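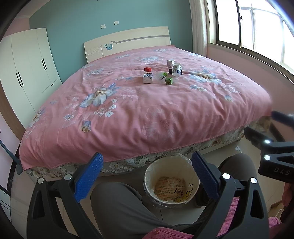
**Contributing stylist and fabric writer (part-time, remote)**

Nusdale is a home décor and textiles site with an archive of 600 posts on bedding, table linen, slipcovers and seasonal color. We need one contributor to take over the Pattern & Cloth section.

### The work

The contributor will:

- write 16 posts per quarter, each 500 words or longer, on printed and woven fabrics for the home
- put together mood boards pairing a main print with two or three supporting solids or stripes
- check fiber content, repeat size and care instructions against the mill's own sheet before a post is filed
- answer reader comments on their own posts for the first week after publication
- retag older posts under the new color index (33 color terms, list supplied)

Posts are filed in plain text with a separate sheet of product links. Links to discontinued fabrics are replaced or removed at the quarterly check. The contributor does not handle ad placement, giveaways or the newsletter.

### What we ask for

Two years of published writing on interiors, sewing or textiles. A personal blog counts. Applicants should be able to tell a sateen from a percale in the hand, read a repeat diagram, and describe a color without using the paint company's name for it. Working knowledge of upholstery weights is useful – most reader questions concern whether a given cloth will hold up on a chair seat.

A design degree is not required. Neither is a large social media following.
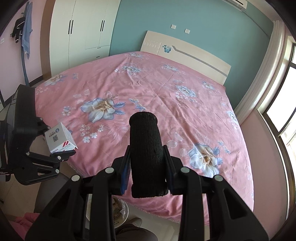 *Photo: Ville Kiiskinen / Nusdale*

### Terms

This is a freelance contract for one year, renewable each January. The fee is $3,000 per quarter, paid on receipt of the final post for that quarter. Fabric samples are sent by Hämäläinen and Grornlow at no charge and may be kept. Samples over two yards must be declared in the post.

Nusdale holds first publication rights for six months. After that the writer may reprint the text elsewhere with a link back. Mood boards remain with the site.

The work can be done from anywhere in the United States or Canada. Two planning days a year are held at the Motdale office, with train or bus fare covered.

### How to apply

Send the following in one email to Áine Gilmartin, section editor:

1. Links to three published pieces.
2. A short plan (one page at most) for four posts on a single print family, such as toile, ticking or small-scale florals.
3. One sample color pairing with a paragraph on why the supporting fabric was chosen.

Put "Pattern & Cloth" in the subject line. Attachments should be PDF – other formats will be returned unread. Shortlisted applicants will be asked for one paid trial post on a fabric we supply, with a flat fee agreed beforehand.

Questions about the contract can go to the same address. Applications sent through the comment form are not logged.

Posted 5 Apr 2019. Open until filled.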